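Small claims mediation

Small claims mediation is a way of settling a minor money dispute with the help of a neutral person, called a mediator, instead of having a judge decide it. It is usually offered after a claim has been filed but before the hearing, although some courts will arrange it even earlier if both sides ask. The people involved are often neighbors, landlords and tenants, or a customer and a small business, and the sums are modest, which doesn't mean they feel modest to anyone sitting at the table.

Background

Courts began sending small cases to mediation when their calendars grew crowded, and the practice spread as clerks found that many people were quite willing to talk once somebody gave them a quiet room and an hour to do it in. In some places a session is required before a hearing date is given. In others it is entirely optional, and a party who would sooner see the judge may simply say so. The rules differ a good deal from state to state and sometimes from one county to the next, so the clerk's office is always a sensible first call.

How a session works

The mediator begins by explaining the ground rules and then asks each side to tell its story without interruption. The person who filed the claim normally goes first. After that there may be a joint discussion, or the mediator may move back and forth between two rooms, carrying offers and questions (this second style is often called a caucus). A mediator does not rule on who is right and cannot order anyone to pay. Many are lawyers, but plenty are not, and in either case the mediator is not there to give legal advice to one side or the other.
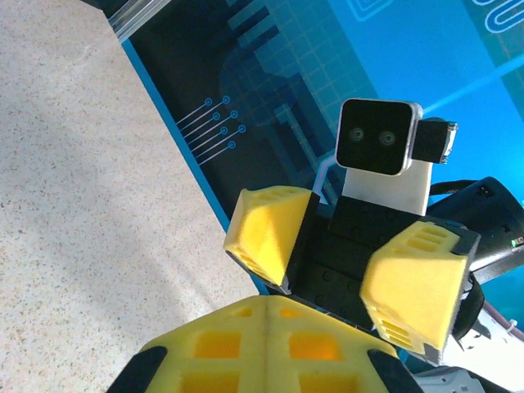
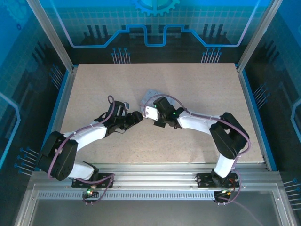 Reading time: 3 minutes

What to bring

Parties are generally told to bring the same papers they would take to a hearing: the contract or lease, receipts, letters, text messages printed out on paper, and any repair estimates. A short written list of dates is a great help, for it is surprisingly easy to lose track of what came first when one is nervous. It is also wise to think beforehand about the lowest figure one would accept, or the highest one would pay, and to keep that number private until it is needed.

Anyone attending for a business should have the power to settle. Sessions are sometimes put off for weeks when an employee arrives and has to telephone an owner who can't be reached.

Agreements

If the parties come to terms, the mediator or the clerk writes them down and both sides sign. A good agreement gives the amount, the due date, the method of payment and what happens if a payment is missed. Terms need not be only about money — a contractor may agree to come back and finish a fence, for instance, or a tenant to return a set of keys. Once signed, an agreement is usually binding as a contract, and where the court enters it as a judgment it can be enforced like any other.

Confidentiality

What is said in mediation is, in most courts, kept out of the hearing that follows if no agreement is reached. There are exceptions, commonly for threats of harm, and the signed agreement itself may well become part of the public file. Parties who want its terms kept private should raise the matter before they sign.

If no agreement is reached

The case goes back to the judge, often on the same day. Neither side is supposed to lose anything by having tried, and the judge is not normally told who refused which offer. Filing deadlines are another matter: talking things over informally before a claim is filed does not always stop the clock, and a person whose time is running short may need to file first and mediate afterward.

See also: Arbitration; Default judgment; Service of process; Settlement conference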